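Search this site Search Go

How Does a Robot Learn to Hold a Pole?

You can pick up a broom without thinking. Your fingers know when to close and how hard to squeeze. A robot has to learn this, and it learns mostly by trying many times.

What the team wanted to know

Xiaoqing Han and Tùng Sầm work at a robot lab in Sistthorpe. They asked a simple question: does a robot get better at gripping round things if it can look from its own wrist?

To find out, they needed a fair test. In a fair test you change one thing and keep everything else the same. The robot, the poles and the lighting stayed the same. Only the place of the camera changed.

How the test worked

First, people showed the robot what to do by moving its arm for it. Each turn is called a demonstration. The robot got 100 of them. A computer program named Skesetti looked for patterns in the pictures and the movements.

Then the robot tried by itself. It had 38 tries with a camera on the wall and 38 tries with a camera on its wrist. A try counted only if the robot held on for a slow count of five.

What the robot sees

From the wrist, the pole looks very big and the things behind it look blurry. The black shapes on each side appear to be the gripper's fingers. 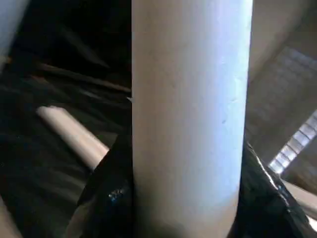
What they found

The robot held on in 19 tries with the wall camera and in 31 tries with the wrist camera. The team thinks the close view helped it line up its fingers.

One test does not prove it for every robot. Next, the team will use thinner poles and up to 2000 tries.

Words to know

Gripper: the part of a robot that holds things.
Demonstration: showing how something is done.

Last updated: August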